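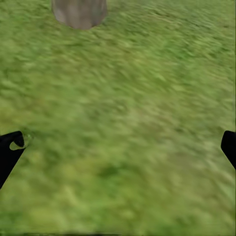

校园草坪踩踏与养护情况调查 课程项目报告(第二稿)

一、为什么选这个题目

最开始想做食堂剩饭,跟别的组撞了,临时换。开会的时候有人说宿舍到教学楼中间那块草坪又秃了一条,大家都走过,都踩过,就定了这个。时间比较紧,前后四周,其中一周还在期中。

想弄清楚的事:
学生到底为什么从草上穿过去;
踩过的地方和没踩过的地方土差多少;
学校现在的养护办法有没有用,花多少钱(这一条后来没问到,见第六部分)。

草坪背景资料查得不多。华北一带校园里常见的冷季型草主要是草地早熟禾、高羊茅、多年生黑麦草,经常混播。早熟禾有地下茎,能自己往秃的地方长,但是慢。高羊茅比较耐旱耐踩,丛生,秃了就是秃了,得补种。黑麦草出苗快,一般一周左右就能看到绿,所以补播的时候喜欢掺一点进去。我们学校这块是混播的,比例问了物业,答复是“看当年采购”。

二、地点

选了三块。

A块:宿舍区南门到二教之间,就是大家说的那块。中间一条斜着的土路,最宽的地方能两个人并排走。
B块:图书馆西侧,有矮栏杆,基本没人进。当对照用。
C块:操场外面那一长条,允许坐人,春天有社团摆摊。

A块和B块都是同一年铺的,物业的人确认过。C块晚两年。这个差别会影响结果,我们没有办法排除,写在前面。

三、方法

1. 数人。在A块斜路口数,早上7点40到8点10,中午11点50到12点20,各数三次。只数从草上过的,走石板路的另外记。骑车的不算(有几个推着车过去的,讨论之后算了)。

2. 问卷。纸质加线上,线上发在年级群和两个社团群。一共收回344份,去掉没填完的和明显乱填的,下文的百分比都按有效的算。问卷原本有12题,试填之后太长了,砍到7题。

3. 土壤。借了实验室的手持紧实度仪,每块地取若干点,插到10厘米读数。下雨后两天内不测。渗水用的土办法,铁罐头两头切开压进土里,倒定量的水,掐表看多久渗完。每次倒水800毫升,倒两遍,第一遍算润湿,记第二遍的时间。

4. 覆盖度。一米乘一米的绳框,分成一百小格,数有草的格子。两个人分别数,差得多就重新数。

四、结果

(一)人流

早上那半个小时是最厉害的,差不多全是从宿舍往二教去的,反方向几乎没有。集中在上课前十分钟。中午两个方向都有,但分散,而且中午走石板路的人明显多,可能是不赶时间。下雨那天早上数的一次,穿草坪的人掉下去一大截,土路变成泥了。这次数据没有放进平均里,单独列在附表。

(二)问卷

承认自己穿过A块草坪的占绝大多数。原因可以多选,排第一的是“赶时间”,第二“本来就有路了”,第三“石板路绕”。选“不知道不能踩”的很少。

“本来就有路了”这一项值得多说两句。开放题里有好几个人写的意思差不多,说如果草是完整的他们不会第一个踩上去,但是已经有一条土路,就觉得那就是路。有一位写:“我一直以为那是学校修的。”

牌子的作用:问有没有注意过A块旁边的提示牌,超过一半选了没有。我们回去看了一下,牌子在石板路那一侧,从宿舍方向过来是看背面的。

(三)土壤

A块土路中间最硬,有几个点仪器直接压不下去,记成了超量程。从路中间往两边走,一米以外读数就降得很快,两米以外跟B块已经差不多。说明踩踏影响比较集中,大家走得还挺整齐的。

渗水差别比紧实度更直观。B块几分钟就下去了,A块路中间等到后面大家都坐下了还有一层水,超过一小时的我们就停了,记“未渗完”。C块居中,但是各点之间差别很大,摆摊的位置明显慢。

(四)覆盖度

B块接近满。C块大部分还可以,树底下差,这个应该跟遮阴有关系,不完全是踩的。A块土路上基本是零,路边缘那一圈有草但是矮,长的多是车前和早熟禾一类耐踩的。车前是自己来的,不是种的。

五、讨论

1. 补种为什么不成功。物业说A块去年秋天和今年4月都补播过,还盖了无纺布。布掀开没多久路又出来了。我们觉得问题在于土没有松,种子撒在硬土上,根扎不下去,水也存不住,跟踩不踩是两回事叠在一起。就算完全没人踩,直接撒种效果也不会好。应该先打孔或者翻松,再掺沙和有机肥,再播。

2. 拦不拦。B块有栏杆所以好,这个结论看起来很简单,但是B块本来就不在任何人要走的线上。把同样的栏杆放到A块,早上那些人往哪里走?石板路最窄的一段在高峰已经会堵。所以不能直接套。

3. 干脆修路。问卷里支持“在现在的土路上铺路”的人最多,比支持加栏杆的多很多。我们比较倾向用汀步或者透水砖,中间留缝让草长。资料里看到植草格也可以,但是细高跟和行李箱不方便,开学放假那几天拖箱子的人很多,这个要考虑。

粗算了一下材料。两家的目录拿来比过:Karagiannis的透水砖按平方米卖,起订量对我们这条路来说偏大;Olora的汀步石是单块卖的,运费另算。按每步一块排,预算1,000元买不下来整条,只够做斜路靠二教那一头。没有算人工。这部分只是估,不能当报价看。

4. 浇水和修剪。三块地修剪高度看起来是一样的,推得都偏低。草留高一点根会深一点,夏天更扛得住,一次剪掉的不要超过叶片高度的三分之一。这个不花钱,改一下推草机的高度就行。浇水现在是傍晚喷,每天少量。冷季型草夏天傍晚浇完叶子湿一夜,容易得病,改成清晨、隔几天浇一次透的更好。物业表示早上人手排不开。

六、没做好的地方

问卷大部分是本年级填的,高年级少,研究生几乎没有。
数人只数了三次,而且都在同一个月份。
紧实度仪中途没电一次,A块有两个点是后来补测的,中间隔了一场小雨,按自己定的规矩其实不该用,但是再不测就没时间了。
养护费用没拿到。问了两次,第二次说要走流程。
C块的渗水点选得太随便,下次应该先画网格再选。
覆盖度那张表第一版把B和C抄返了,已改,如果手上是第一稿的请以这稿为准。

七、建议(按容易程度排)

把提示牌转过来,或者在宿舍那一侧加一块。
推草高度调高。
秋天补播之前先打孔,打孔机可以租。
斜路靠二教那头先铺一小段汀步试试,看人走不走在上面,观察一个学期再决定剩下的。
C块摆摊的位置每学期轮换,不要总在同一片。

八、参考和说明

草种特性部分参考了课本第五章和图书馆借的一本草坪养护手册。国外案例参考了Farkotstead校区步道改造的学生报告,他们是先等一年看人怎么走,然后再铺路,跟我们的情况挺像,不过他们那边雨多,草恢复得快,数字不能直接比。问卷用Jekora表单做的,原始数据导出后放在小组网盘,需要的同学找我们要链接。

附表一 人流记录(含雨天)
附表二 紧实度与渗水读数
附表三 覆盖度(已更正)
附表四 问卷题目最终版

附表另外装订,跟本报告一起交。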